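3.2 Floors and what ends up on them

I'll admit I went into the Skeltenell flats expecting to write about shelves. Of the 291 bathrooms and utility rooms Marjatta Lappalainen and I looked at, though, it was the dark floors that kept us talking. People love them in the showroom, and then every pale crumb shows up - Figure 4 has a good scatter of white flecks on veined grey stone, with a yellow block standing among it all.
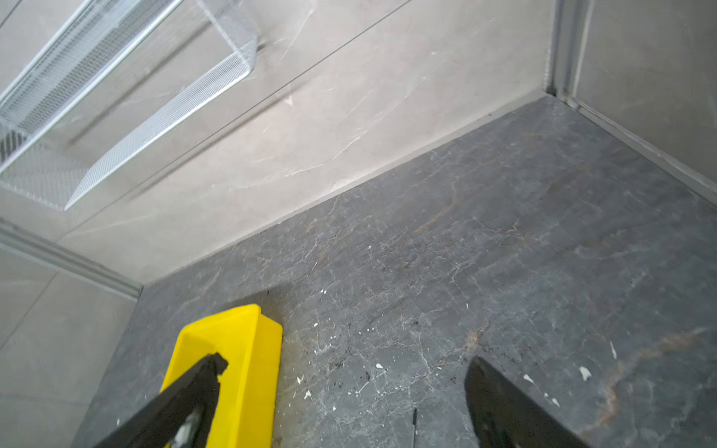 Figure 4. Dark veined floor meeting pale wall tiles, with a white mesh basket on the wall.

3.3 Baskets and other wall storage

Wall baskets came up in nearly every chat we had. Residents liked having the floor clear for sweeping, and so do I - my own mop gets round much faster now.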